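Sweets belong in a bowl, or so my mother thought, and for years I did too. You tipped the bags out, threw them away and put the bowl on the sideboard. I have stopped doing it.

A bowl makes everyone eat more. Agnes Rønning, who shares my office, kept one by the kettle and filled it every October. She reckoned 300 sweets went through it in 19 days, with only 2 of us admitting to any. When she left them in their bags, the same amount lasted until after Christmas.

The bag also tells you what you are eating. Once the sweets are in a bowl, the list of ingredients is in the bin, and a guest with an allergy has to guess or go without.
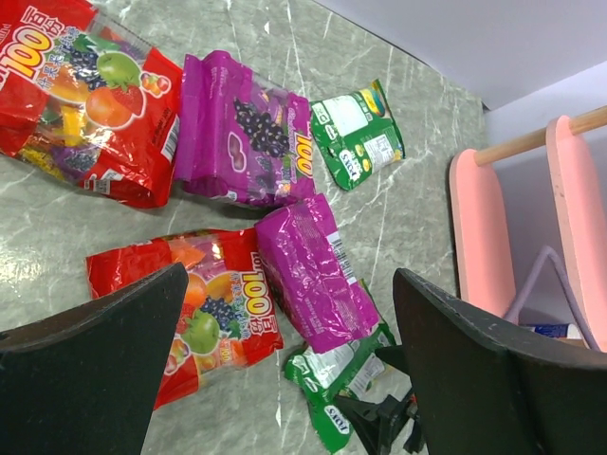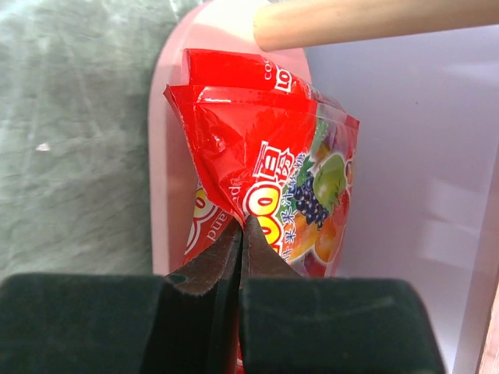
I will admit that bags are less tidy. They slide about, they crackle, and a table with several on it looks like the end of a children's party. But a shopper can still find the flavour they like. A bunch of grapes printed on the front is plain enough even for someone who can't read the Chinese beside it – and I can't. Put them in a drawer if the look bothers you, and fetch one out when people come.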